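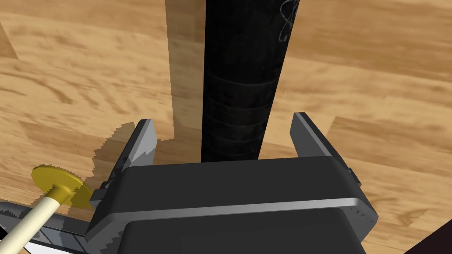
Rendered floor, broad glossy planks in honey and golden tan with darker brown streaks.

April, floor finish trials, page carried over from the Cisstead book

Started 8.30. Workshop cold, heater on straight away. Humidity 59 per cent on the wall dial, same on the hand meter, so the dial can stay where it is.

Oak offcuts from the Cisstead hall job have been lying flat on battens under the back bench. Moisture is even from end to end now. The two that cupped in the van have come back most of the way and I have used them as scrap for testing pad pressure.

Sanding: 60, 80, 100, then stopped at 100 on half the boards and went on to 120 on the others. Vacuumed between grits. Wiped with a barely damp cloth after the last one, let the grain stand up, then a light pass by hand. Kalevi thinks the water pop is a waste of time on oak this dry. I still see less blotching with it, mostly around the knots and where the figure turns across the board. We did it on all of them this time so that it isn't one more thing changing at once.

Finishes on trial:

A — Räsänen hardwax oil, satin, straight from the tin
B — same oil, first coat thinned one part in ten
C — Delametti two-part lacquer, gloss
D — Delametti lacquer over one thin coat of the Räsänen oil

D is the one the client asked for. She wants the warmth of oil and the shine of lacquer. I said we'd try it and made no promises.

First coat on A and B with a white pad, worked across the grain and finished along it. Excess off after 15 minutes. B soaked in faster, as you'd expect, and has a dry look on the sapwood already. A stayed tacky at the ends where I had been heavy. Note for next time: weigh the pad before and after.

C went down with a short pile roller. Lacquer was cold and dragged for the first board, so I stood the tin in a bucket of warm water and it levelled much better. Some bubbles on the edge nearest the door, all gone by the time I had washed the roller.

11.40. Kalevi Aaltonen came in with the old Cisstead drawings. The hall boards run the long way except under the stage, where they run across, and the strip between is patched with something that isn't oak. Looks like ash stained to match. It will take oil differently. We need a piece of it before anyone signs off a colour. He is going to lift one from behind the radiator.

Colour. All of the oil samples have gone yellower than the card. Held them by the north window and then under the strip light, and the difference between the two lights is bigger than the difference between A and B. Under the strip light C looks close to raw wood with a faint green cast. By the window it's fine. The hall has warm lamps and small high windows, so the workshop light is no use for judging any of this. Take the boards over and look at them on the floor, in the evening, lamps on.

Gutia sample tin (their tinted oil, "light amber") opened and stirred. Pigment had settled hard. Took a good while with a flat stick and there was still sludge in the bottom corner. Tried it on scrap only. Nice colour, but lap marks everywhere I paused. On a hall floor with one person on the machine and one buffing it might be all right. I would not want to do it alone.

Scratch test on last month's boards, which have had their full cure: coin at a fixed lean, then the grit box. Oil marks first, but the marks mostly vanish with a dab of oil and a rub. Lacquer holds out longer and then shows white lines that don't go away. Same result as before. For a floor with stacking chairs dragged over it I still lean towards oil with a yearly top-up. The client's worry is who does the top-up, and that's fair.

Costs, rough page only. Materials for option A come to £1,177 with pads and abrasives. Option C is £92 more. D not priced until we know if it sticks.

2.15. Second coat on C. Keyed by hand with a worn 180 sheet. One dust nib in the middle of the best board, naturally. Left it.

4.50. Pressed a thumbnail into the oil on a spare end of D. Still soft. The data sheet for the lacquer says fully dry and nothing more about what is underneath. Leaving D six days before any lacquer goes near it, then cross-hatch and tape. If it peels at the tape, we drop it.

Oily cloths laid out flat on the yard wall — not in the bin, please, whoever tidies up.

To do:
Order more 120 discs, the box is down to the torn ones
Ash strip from Kalevi, moisture reading the day it comes in
Label the backs of A and B before somebody stacks them
Ring Gutia about the settled pigment and the age of the tin
Ask whether the hall can be kept shut overnight for a test patch

Heater off 5.30. Humidity had dropped a little by then, forgot to write it down.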